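The Matter of the Erkow Bell

Findings of the Harbor Office at Sterkport, as entered in the public record on November 30, 2019

The Harbor Office was asked to settle which of two towns has the right to ring the bell now hanging at the ferry landing in Sterkport. The bell was brought across the water from Erkow in the year of the flood, when the Erkow landing was washed out and the church that stood above it was judged unsafe. Both towns agree on this. They agree on very little else.

Erkow holds that the bell was lent. Sterkport holds that it was given. No paper was signed at the time. The harbor master of that year, a Mr. Oyewole, wrote in the daybook only that the bell had arrived dry, that it had been hung before dark, and that the men who carried it had been given soup. The Office has read this entry many times and can find no further meaning in it.

The matter was assigned to Aminu Garba, a clerk of the second grade, who had until then been employed in the inspection of mooring fees. Mr. Garba was directed to visit both towns, to hear any person who wished to be heard, and to return before the December sailings. He was allowed 17 days and a seat on the mail boat.

In Sterkport he heard the ferry captains, who said that they could not land in fog without the bell. He heard the schoolteacher, who said that the children went home by it. He also heard a widow on the upper street who asked that it be taken away as soon as possible, and who wished her remarks to be written down in full. They are attached to the long form of this report.

In Erkow the hearing was held in a net shed, the church having never been rebuilt. Attendance was high. The people there had no complaint about the fog signals or the school. What they wanted, they said, was to hear the bell rung for their own dead, as it had been for all the years before the flood. On a still morning, with the wind from the south, it could be heard across the water. On most mornings it could not.

Mr. Garba asked how many such mornings there were in a year. An old man at the back of the shed, who had not put his name on the list, said that he had kept a book. 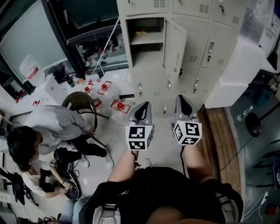 Reading time: 8 minutes

The book was produced the next day. It was a ledger of the sort once used for the sale of salt fish, and it had been ruled by hand into columns for the date, the wind and the hour. In the last column the old man had written a single word, either "heard" or "not." He had begun the week after the bell was moved. The word "heard" appeared 1,548 times.

Mr. Garba took the ledger back to his room over the chandler's shop and read it through. He noted that on 11 of the dates marked "heard" the Sterkport daybook showed that the bell had not been rung at all. The clapper had been out for repair. He checked the entries against each other and found no error in either book.

It is the practice of the Office that a witness be given the chance to correct the record. Mr. Garba returned to the old man's house on the Tenau road and put the dates before him. The old man looked at them for some time. He asked whether the clerk from Sterkport had ever lived near a bell. Mr. Garba said that he had, as a boy. The old man asked whether he had noticed when it stopped. Mr. Garba's notes for that afternoon end there, although his travel claim shows that he did not leave the house until the evening boat.

The Office has considered all of the above and finds as follows.

The bell is the property of neither town. It will remain at the Sterkport landing through the winter, for the safety of the ferries. In the spring it will be carried to Erkow, where a frame is to be built for it at public cost, and it will return before the autumn fogs. The cost of each crossing will be shared. The men who carry it are to be fed by the town that receives it.

When a resident of Erkow dies while the bell is in Sterkport, word may be sent by the mail boat, and the bell will be rung on the next clear morning. The ringer is to wait for a south wind if one can reasonably be expected.

The objection of the widow on the upper street is noted. She will have her quiet from spring until autumn, and she has told the Office in writing that this is not enough.

Mr. Garba asked that the ledger be accepted into the archive without correction. The request was at first refused – the rules do not allow the Office to hold a record that it knows to be wrong – and was granted on appeal. The ledger may be seen on request at the front desk. The old man has been given a new one, and a receipt for the first.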